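Threads > Laundry > Folding shirts
Print | E-mail

Tuesday's job was T-shirts. I had 125 of them in the spare room and had put it off since April.

Sorted by colour first. Greens in one lot, blues in another, greys wherever they fit.

I used to fold on the bed. It's too soft and too low, and the sleeves never stay put. A hard white table is much better – you can see the edge of the shirt against it.

Carola Hamann taught me to lay the shirt flat and smooth it from the middle out before folding anything. Skip that and you fold the creases in.

Second table goes to the left for the next one. They can sit there in a heap, it doesn't matter yet.

The thin cotton ones are the worst. You pick up a corner and the rest slides under itself – then you're hunting for the hem.
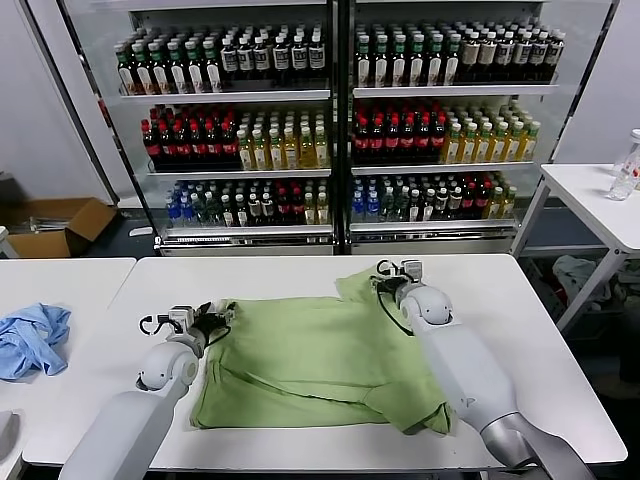
If the hem has doubled back, lift it by the shoulders and start again. Takes 2 seconds.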